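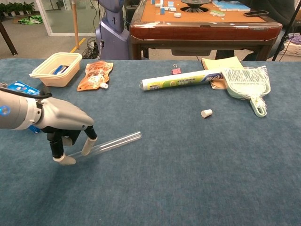 A clear tube held between two white fingertips.

Home | Shorts | Opinion | Students | Contact

Filed under: Opinion, Animation

Short films need more silence

Last Friday I watched 16 student animations in one evening, and in almost all of them the music started before the first drawing. I think this is a mistake. When the music tells me to be sad, I stop looking at the face of the character.

"Gukitz" by Leokadia Witkowska has no music for the first 28 seconds. We hear only a spoon and a chair. The drawing is simple, even a little poor in the background, but I remember every movement of the old man's hands. I do not ask that all films be quiet. I ask the young directors to watch their film once without sound and decide after.

Related
Idero: a first feature in clay
Malinowski and the slow pencil
Why we still draw on paper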